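**Steltness snack crate, the 2-person size**

7/3/22

I don't trust snack subscriptions. You pay for somebody else's taste, and half of what arrives is air in a shiny bag. So when Malou Brøndum passed me her referral code for Steltness I let it sit in my inbox until January, and then only signed up to stop the reminder emails. This is the second crate. I skipped reviewing the first because it was mostly crackers.

The website promises "a full table of Chinese snacks" and a net weight of 2540 grams. I put everything on the kitchen scale, packaging included, and got more than 1000 grams short of that before I found the second layer under the cardboard. With the second layer it came out close enough that I won't argue. I will argue with the packing, though. The heavy jars were at the top. Who does that?

I laid out the bigger things on the blue cover in the spare room to see whether the crate looked like the money. 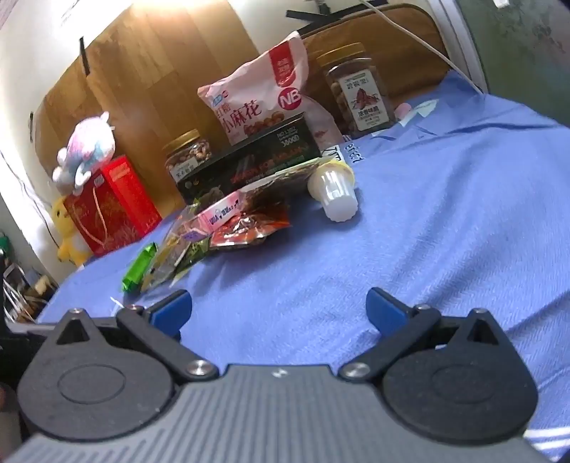

*The pink bag of twists at the back, with a jar of nuts on either side.*

The pink bag is the one they put on the home page, and it's the one I was most ready to dislike. 小麻花 are little fried dough twists, and the ones on the bag look better than most of what I ate out of it. They're crunchy, fairly sweet, and a bit oily on the fingers. Fine with tea. By the third handful I was done, and the bag has no reseal strip, so I used a clothespin.

The nuts are the better half of the crate. The big jar with the yellow lid says 浓香味 on the label, more or less "rich flavor," and for once a label isn't lying to me. They taste toasted all the way through and they aren't buried in salt. The lid has a ridged edge you can grip, which I appreciate at my age. The smaller jar with the gold lid I liked less. Same idea, a little dull, and I'd trade it for a second one of the large.

Now the price. At this size you can do well at a decent Asian grocery if you have one nearby. I do -- Olga Godoy drives me there when she needs rice -- and I could put together most of this crate for less and choose it myself. If your nearest one is two hours off, the math changes.

Customer service gets a grudging nod. I wrote about the jars being packed on top and Cameron Rutherford answered the next morning, offered a credit, and didn't make me send photos.

Three stars. I'd buy the large nuts again on their own if they sold them that way, and they don't. I've paused the subscription.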